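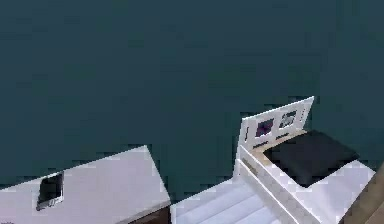 I have become a great believer in the evening walk with no purpose. Not the brisk sort with a step target, and not the sort where you carry a parcel to the post office and call it exercise. I mean going out after supper, turning left or right as you fancy, and coming home when your feet have had enough!

I started in November, which everyone told me was the wrong month. It was dark by the time I'd washed up, and Stelstead isn't a pretty town in the dark (it has its moments, mostly near the canal). But I loved it from the first week. You see lit kitchens, and cats on bins, and you smell other people's onions. I had lived here for years and had never noticed that Dimelow Street bends.

My neighbour Deolinda Vieira grew up in a village where the whole place went out walking on a Sunday evening, grandparents and all, up to the church and back, 600 steps each way by her father's count. They did it for the talking. She says you can tell a person nearly anything if you're both looking ahead, and I think she's right. My best talks with my son have happened on the hill behind the bakery, with neither of us looking at the other.

## Leave the phone indoors

I do feel strongly about this one. A phone in the pocket turns a walk into a gap between messages. Jessie Baird, who comes with me when her shifts allow, used to look up the name of every tree. Now we argue about the trees instead, and go home still not knowing, and it's much more fun.

If you worry about being out of reach, tell somebody which way you're going. People managed that for a very long time.
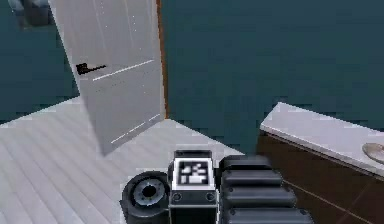

## Getting out at all

The first two minutes are the hard part. The sofa is warm, there's a programme on, it might rain. My trick is to put my coat on before I've made up my mind. Once I'm in the coat it seems silly to take it off again, so out I go.

I'd love to see the council help a bit. The path along the allotments has had no lamp working since last winter, and Valter Coelho has written to them 3 times. A decent light and one bench halfway would bring out plenty of people who now stay in, especially the older ones. I'll be down there tonight either way, with a torch, probably by half past eight.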